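The House at Niltisberg
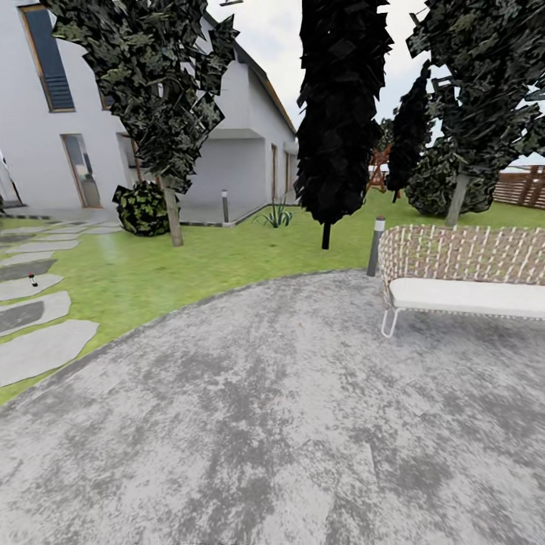
Vol. 26, page 1585

My uncle Phong Diệp bought the white house on the hill at Niltisberg in the August I turned eleven, and he bought it, my mother always said, on account of the glass door. He had been running the laundry in Mallska for most of my life by then, in a building where the front door was steel and the back door was steel and the one window looked at a wall, and I suppose a man who has pressed other people's shirts in a room like that might well fall in love with a door he could see through. He called us the evening the papers were signed and talked for so long that my mother put the receiver down on the kitchen counter and went on chopping onions beside it, saying "yes, yes, lovely" every so often in its direction.

We drove up the next morning with a rice cooker, two folding chairs and my grandmother, who did not approve of hills. She sat in the front with her purse on her knees and asked at every bend whether this was still the same road. When we got there my uncle was standing out on the grass in his good shoes, waving both arms as though we might miss him and drive on to the sea.

Now, what he hadn't told anyone was that he had no furniture at all, apart from a piano. It had come with the house. The people before him had found it too heavy to take and too dear to chop up, and it stood against the wall in the big room downstairs, a Flemadard upright with a split lid and a family of dead moths in the bottom. None of us could play. My grandmother walked straight over to it, still holding her purse, and pressed a single key near the middle, and it gave out such a sour, wobbling, unhappy sort of note that she took her hand back and said, "Poor thing."

That was how it started. My uncle got the name of a tuner from the woman at the post office, and the tuner, whose name was Phí and who was a good deal older than the piano, came up on the bus with his tools in a bread bag. He took the front off, looked in, and whistled. He said it would be 500 to put it right, and that was a kindness, and he would want lunch each day besides.

"Five hundred!" said my grandmother. "For a thing that only complains!"

"It's complaining because it hurts, ma'am," said Mr. Phí, and he went back to looking inside it.

I was left there for the rest of the summer to keep my uncle company, or so I was told (my parents were having a hard year, and I only understood that later). So I was the one who held the flashlight. I learned to pass the felt and the little wedges and the lever with the star-shaped end, and I learned to be quiet when he had his head tilted. My grandmother stayed too, which surprised everyone, herself most of all. She made the lunches. The first few were plain rice and an egg, to show what she thought of the price, but by the second week there was fish, and then there was soup with the fish, and Mr. Phí began to miss the two o'clock bus and take the five.

They argued the whole time. They argued about the salt and the weather and whether Mallska had been a nicer town before the bridge. My uncle would come in from cutting the grass and listen for a minute with a glass of water in his hand, and then go out again, walking softly.

On the last afternoon Mr. Phí screwed the front back on, wiped the keys with his handkerchief, and sat down and played a waltz. He wasn't very good, I can say that now. He had big square fingers and he kept landing on two notes at once. My grandmother stood in the kitchen doorway with the dishcloth over her shoulder until he had finished, and then she asked him whether he knew it all the way through or only the beginning.

"Only the beginning," he said.

"Well, you had better come back when you've learned the rest," she said, and she went to see about the rice.

He was on the first bus the following morning, with the bread bag under his arm and the sheet music sticking out of the top of it.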